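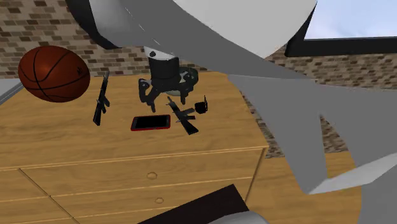

3 min read (a bit longer if you keep stopping to bounce things)

WHY DO BALLS BOUNCE?
by Jyoti Grewal

I once lost a ball down a stairwell. It was a small, hard, stripy rubber one from Zalewska, the shop in Hakoddale that sells buttons at the front and toys at the back, and I'd owned it for less than an afternoon. I dropped it at the top of the stairs and off it went, boing, boing, boing, all the way down to the bottom, round the corner and out of the door. I never did find it. But I've been wondering about bouncing ever since, and I'm quite old now, so that's a lot of wondering.

So let's start with the easy bit. You hold a ball up. You let go. Down it goes!

That's gravity, the pull that everything on Earth feels towards the ground. The ball speeds up as it falls, and the higher you drop it from, the faster it's going when it gets to the floor. When something is moving we say it has energy. And even before you let go, while the ball was just sitting in your hand up in the air, it had energy saved up because of being high. Falling swaps the saved-up sort for the moving sort.

Then it hits the floor, and I think the next bit is the best part of the whole story.

SQUASH!

When a ball hits the ground, it goes flat on the bottom. You'd never spot it in ordinary life, it's far too quick. A bouncing ball touches the floor for only a tiny slice of a second, much less than it takes to blink. But if you watch a film of it slowed right down you can see the ball spread out at the bottom like a bun that someone has sat on, stop completely for an instant, and then spring back into being round.

All that moving energy has to go somewhere when the ball stops, and most of it goes into the squashing. The ball is a bit like a spring you've pushed down with your hand. It badly wants to be its proper shape again, so it pushes against the floor, the floor pushes back, and up the ball goes.

Scientists call stuff like this elastic. I used to think elastic only meant the thing in the top of your pyjama trousers, but it's really a word for anything that goes back to its old shape after you've squashed it or stretched it. Rubber is very good at it. Modelling clay is hopeless. If you drop a lump of modelling clay on the kitchen floor it goes splat and stays splatted, and all the energy has been used up on making the splat (and the noise, and a very tiny bit of warmth).

What about the air inside?

A lot of the balls you play with are hollow, and the air in them does most of the springy work. Somebody has pumped in more air than would fit there by itself, so it's pushing outwards on the inside of the ball the whole time. When the ball gets squashed, the air has even less room, and it pushes harder. A football that's gone soft hasn't got enough of that push, so it lands with a sad sort of flump.

Some balls have no air space in them at all. My stripy one was solid all the way through, and so is the Hilto, the little see-through one everybody at Plernwood Primary was mad about when I visited in October. With those it's the rubber itself doing the springing. Rubber is made of very, very long wriggly strings, much too small to see, all tangled up like spaghetti. Squash them and they get pushed out of place, let go and they wriggle back.

Why doesn't it bounce for ever?

I would love a ball that bounced for ever. I'd be able to go away on holiday and come back and it would still be at it. Sadly there isn't one.

Suppose you drop a ball from one metre up, and it comes back to 70 centimetres. Where did the rest go? It hasn't vanished, energy doesn't do that. Some of it leaked away as sound, the nice thwack you hear. Some went into shaking the floor. Quite a lot of it turned into heat, inside the ball, as the rubber bent and rubbed against itself. It's such a small amount of heat that you couldn't feel it from one bounce.

Next time the same thing happens again, only now the ball is starting from lower down. If it keeps the same share of its height each time, the second bounce comes up to just under half a metre, and the one after that to a bit over a third. They get smaller and smaller and closer and closer together until you hear that lovely drrrrrrrr sound at the end, and then it's just rolling off under the sofa.

Squash players (I mean the game, not the drink) know all about heat. A squash ball straight out of the box hardly bounces, so they whack it against the wall for a while before they begin. All that bending warms it up, and warm rubber and warm air are both springier. You can try it backwards at home with a tennis ball! Leave it in the freezer overnight, and in the morning drop it next to one that's been on the shelf. Ask first about the freezer. I didn't, and there was a conversation about peas.

It's the floor's job too

Bouncing takes two. A ball can be as springy as you like, but it needs something firm to push against. Concrete is good, a wooden gym floor is good. Carpet is worse, because all those little tufts bend over and soak up some of the energy. And grass depends on what the weather has been up to. After a long dry summer it can be nearly as hard as a pavement, and in a soggy winter your ball might just sit down in the mud.

Sand is the worst of the lot. It looks solid enough, but it's really a huge crowd of grains, and when a ball lands they all shove past each other to get out of the way. Each grain rubs on its neighbours, the energy gets shared out into thousands of tiny nudges, and there's hardly any left to send the ball back. You end up with a dent and a ball sitting in it. Beach volleyball players never let the ball land if they can help it, and it's a point to the other side if they do!
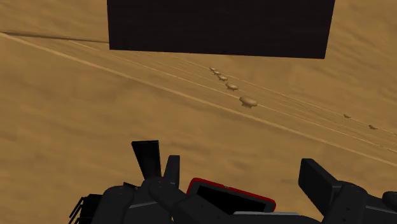
Senga Chisholm wrote to tell me I should say wet sand and dry sand are different, and that when she tried it with a tennis ball, the hard damp stuff near the sea gave her a proper little bounce while the soft stuff further up gave her nothing at all. She also wanted to know whether a ball would bounce better on the Moon.

She's quite right about the damp sand. Water gets in between the grains and helps them to hang on to one another (it's why you need damp sand for a castle), so they don't shuffle off so easily, and the ball has something firmer to push against.

As for the Moon, good question. Gravity there is much weaker than it is here, so if you let go of a ball at the same height it would fall more slowly and hit the ground more gently. Dropping it wouldn't give you a higher bounce than the place you dropped it from, because the ball still can't come out with more energy than it went in with. But if you threw it down hard, so it started off with lots of moving energy, it could go up an enormously long way, with only that weak pull to slow it down. You'd need to find a nice bit of bare rock, mind you. Most of the Moon is covered in dust, and I've already told you how I feel about that sort of floor.

Try it yourself

You'll need a few different balls, a long ruler or a tape measure, and a friend with sharp eyes.

Stand the tape measure up against a wall. Hold the bottom of the first ball level with the height you've chosen and let go. Don't throw it, just open your fingers. Your friend watches for how high the bottom of the ball comes up again, and shouts it out.

Do each ball 3 times and write all of them down, even the ones that look wrong. Mine always come out slightly different. Then swap to another floor and do the whole lot again.

If you've got a big ball and a small one, there's a trick for outdoors. Hold the small ball on top of the big one, touching, and drop the 2 of them together. Stand well back. The big one hits the ground and starts coming up while the little one is still on its way down, and it gives the little one such a shove that it goes flying. Mine went over the hedge. The most I've ever measured for it was 320 centimetres, against the side of the shed, and I'd only dropped them from as high as my shoulder.

If you beat that, write and tell me what you used. And if you ever find a stripy rubber ball in Hakoddale, a bit chewed looking, red and yellow, I'd like it back please.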